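Sublet of a furnished apartment: who is responsible for the kitchen inventory?

Asked by Nanna Hauksdóttir in Housing and Tenancy
March 2, 2023

I am the leaseholder of a furnished apartment in the Onholm building and have received written consent from the management company, Covonau, to sublet it from April until the end of the summer. The consent letter states that the subtenant must be given "a complete inventory of fixtures and movable items." The original inventory I signed lists the bedroom and the living room in detail, but under the kitchen heading it says only "cabinets, shelves, counter, as fitted."

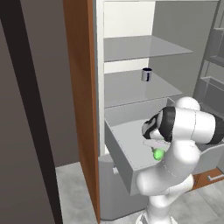

My deposit with Covonau is 1213, and I intend to ask the subtenant for a deposit of 852, payable to me. I would be grateful for guidance on two points. First, am I permitted to draw up a fuller kitchen list myself, or must it come from the management company? Second, if the subtenant damages a fitted item, does Covonau claim against the subtenant or against me?

Posted by Gunnlaugur Brynjólfsdóttir

With regard to the first point, you may draw up the list yourself. A sublet is an agreement between you and the subtenant, and the inventory attached to it is your document. It is nevertheless advisable to send a copy to the management company before the subtenant moves in and to request written confirmation of receipt. Confirmation of receipt does not mean that the company agrees with every line, but it does establish the date on which the list existed.

With regard to the second point, in most standard leases the original tenant remains fully liable to the landlord. Covonau would claim against you, and you would then recover the cost from the subtenant's deposit. Please read the clause on assignment and subletting in your own lease, as wording varies.
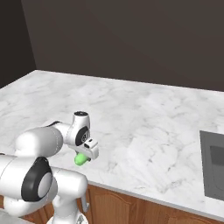

The list should record the condition of each item as well as its presence. Both parties should sign and date every page – initials are acceptable on all pages but the last. Any existing wear should be entered before signature. Entries added afterward are of little use in a dispute unless both parties have initialed them.

Posted by Esben Gunnlaugsson

Check your insurance. Mine did not cover a subtenant and I paid 500 out of pocket.

Posted by Sille Eskildsen

I agree with the first reply, with one addition. Some areas limit the deposit a tenant may collect and require that it be held in a separate account. The local housing office can confirm whether this applies to a private sublet. You should also keep the consent letter together with the signed inventory for the full term of your own lease.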